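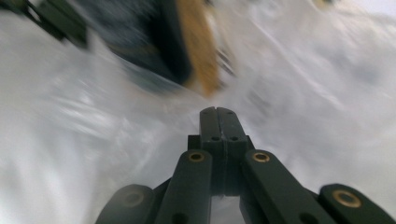 By the Mastside office
Updated June 23, 2025

About Mastside

Mastside publishes plays and short musicals for schools, community groups and youth theatres. We started with one script, a harbour play written for a primary school that couldn't find anything with enough speaking parts. Other schools asked to borrow it, and after a while it made sense to print it properly.

Our catalogue now has 80 titles. Most run under an hour. The longer ones have an interval and are marked that way in the listings, along with the cast size, the suggested age range and whether live music is needed.

What we publish

Our scripts are grouped into 3 series. Furstead is for the youngest casts, with short lines, plenty of chorus work and simple staging. Koubek is for middle years and includes most of our musicals. Nimurier is for secondary students and adult amateurs, and has the one-act plays that tend to get used for drama festivals.

Each script comes with a director's copy, which has blocking notes, a props list and a page on doubling roles. Musicals also come with a piano score, a vocal book and two sets of recordings, one with voices and one without. Lighting notes are kept basic. A lot of the halls our customers work in have a single bank of switches by the door.

How licensing works

You need a performance licence for any show with an audience, including a free one for parents. Classroom reading doesn't need a licence as long as you have bought the scripts. Fees depend on the number of performances and the size of the venue. Tell us your dates when you order and we will send the licence with the invoice.

You may change character names and pronouns to suit your cast without asking. Cutting or adding scenes needs written permission. We usually say yes, but we have to check with the writer first. Please allow 4 weeks if the show has songs.

Filming is licensed separately. A recording for the families of cast members costs a small flat fee. We don't license public streaming for titles in the Koubek series at present.

Our writers

Nearly all of our writers have taught drama or run a youth group. Every new script is rehearsed and performed by at least one school before it goes into the catalogue, and the printed version includes changes from that production. We read unsolicited scripts once a year, in September. Send the full script and a cast list as a single file. Musicals should include demos of at least two songs.

Contact

Perusal copies can be read on screen from each title's page. For printed copies, licences or help choosing a show, use the enquiry form or write to us at PO Box 1023. The office is closed on public holidays and for two weeks over Christmas.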